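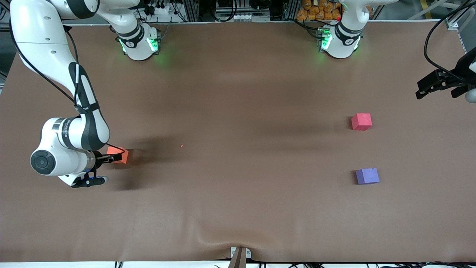 Skisumau Amateur Radio Club - Antenna and Feedline Group

Sunday, February 19, 2023
Posted by Desta Wako

Hi all,

Mesfin asked a good question on Thursday night and I promised to answer on the list, so I'm quoting his message and going through it in pieces. Sorry it took me a few days, the shack has been in boxes while we paint.

Mesfin Woldegiorgis wrote:

> I finally have the end-fed up in the backyard, one end at the
> eave and the other in the big maple. It tunes fine on 40 and 20
> but I'm getting RF back into the shack on 15. The keyer sends
> extra dits by itself and my computer speakers talk along with
> me. The coax is 60 feet from the transformer box to the rig.
> Do I need a better ground or a choke? And if it's a choke, does
> it go at the box or at the radio? I have a handful of cores
> from the Lirudon swap but I don't know what mix they are.

Okay, first thing, don't drive another ground rod yet! You want a proper ground for lightning and so on, and we can talk about that separately, but I've chased this same problem in two houses now and a rod out in the flower bed did nothing for it either time. An end-fed half wave needs something to push against, and if you don't give it anything it uses the outside of your coax. Your shield is part of the antenna and it's bringing the RF right in through the wall with it.

So yes, a choke. Where it goes depends on how much coax you want to leave as the counterpoise. What worked for me was leaving 13 feet of coax hanging below the transformer and putting the choke there, then a second one right where the line comes into the house. If you put the only choke tight up against the box, the match may move on you and you'll think you broke something. Just retune and see. Or hang a short wire off the ground lug on the box and then choke close to it, which is how the one at the Zusivley site is done, and that one has been very quiet.

About the cores. Mystery ferrite is a pain, because the gray ones all look alike and half of what gets sold at swaps came out of power supplies. Wind a few turns on one and put it on the analyzer. If you see good resistance from 40 up through 10 you've got something useful, and if it's nearly all reactance put it back in the drawer. I can bring my analyzer and the little test jig to the next meeting if you bring the cores. For the winding I used RG-316, 13 turns on a single core, and it has been fine at 100 watts SSB. I would not run long digital transmissions through it at full power - mine got too warm to hold when I tried that on FT8.

The keyer may be its own thing, by the way. Mine did the extra dits until I put small capacitors across the paddle leads at the plug. Try it at low power first and see at what level it starts acting up. If it only starts above 22 watts or so, write that down, then add the choke and check again. Otherwise you change three things in one afternoon and have no idea which one fixed it (ask me how I know).

Speakers: snap-ons on the audio cable and the power cord, several passes through each one if they'll fit. One pass does very little on the lower bands.

Two other things while I'm typing. The Asfaw repeater is still scratchy on receive whenever the wind is up. I think it's the jumper at the bottom of the hardline and not the antenna, but the climb isn't going to happen until May, so please be patient with it and use simplex if you're close enough. And whoever borrowed the 308 foot spool of black antenna wire from the club cabinet, I'd like it back before we start cutting dipoles. No questions asked, even if it's a bit shorter now.

Mesfin, let me know what the SWR does on 15 after you move things around. I'm really curious about that one!

73,
Desta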